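Well, we're back from Fliredley with a point, and I'll take it. If you'd offered me a draw at half time, when we were 2 down and our back line was playing like they'd met in the parking lot, I'd have bitten your hand off.

The second half was so much better! We moved the ball wide early, we stopped hoofing it at their tall center back (who won every header, bless her), and both goals came from corners we've been practicing since November. The equalizer went in off somebody's knee. I've watched the clip a few times and I still can't tell you whose.

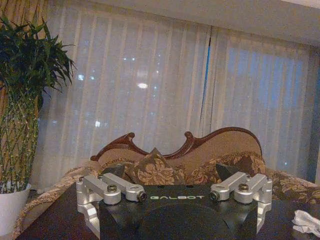 The bus home was noisy, as you'd expect. We had 16 players and a bag of wet kit that should probably be burned. Thank you to everyone who made the trip and sang in that wind.

Next up is Renon at home, and they've only lost once all season, so we need a crowd. We got 200 through the gate for the cup game and it made a real difference, especially in the last ten minutes when legs were going. Bring a neighbor! Kids under 14 get in free, and the snack hut will be open an hour before kickoff.
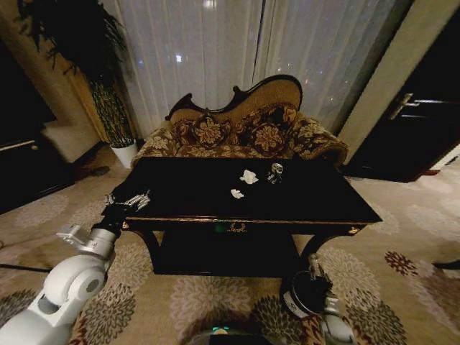

The black and gold coffee table, little silver figurine and all.

One more thing: the Sharifi Shield draw is out and we're away at Grirness. It's a long drive and a horrible sloping field, but we've won there before and I fancy us again. Bus seats go on sale after the Renon game, cash only please.

Recent items
Sharifi Shield: full draw and dates
Winter training moves indoors
Cup night: what a crowd
Lost property from the Fliredley bus
Under-14s need a goalkeeper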